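Jimstead 3 moves square tracking into the motion planner

Mon 9 July

Version 3 of Jimstead, the open-source control package for small chess-playing arms, is now available for download. The release changes how the software passes board positions from the camera to the arm, and it replaces the old grasp planner.

In earlier versions, perception and planning ran as separate programs that traded text files. A piece standing off-center on its square was treated as if it stood in the middle, and the gripper often knocked over its neighbors. Jimstead 3 keeps one shared board model. The planner reads the measured position of each piece from it and picks an approach angle that leaves room for the fingers.

"Most of the failures people sent us came from crowded ranks," said Signe Rustad, who maintains the planner. "The arm knew the right square and went down in the wrong place."

The team replayed 2,369 recorded moves from users to tune the new planner. Of those, 488 were captures, which need two trips: one to take the piece off the board and one to fill the square. Captures now run as a single plan, so the arm no longer goes back to its rest pose between the two.

The viewer has also been rewritten. It draws colored overlays on the squares of a move directly over the camera picture. Teodor Dahlgren, who wrote the new viewer, said it was built for checking calibration. If the overlay does not line up with the square, the camera needs to be set up again before the arm is switched on.
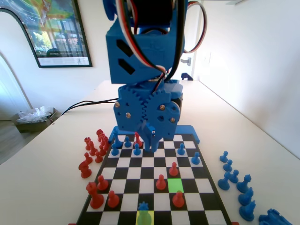

Upgrading from version 2

Calibration files from version 2 will not load. Users need to run the setup tool again, which asks for 4 board corners and a test pick. Servo settings carry over. The old text-file interface is still included but is turned off by default, and it will be removed in December.

Packages and source code are on the Jimstead download page. Bug reports for the planner should include the move log and the saved board model.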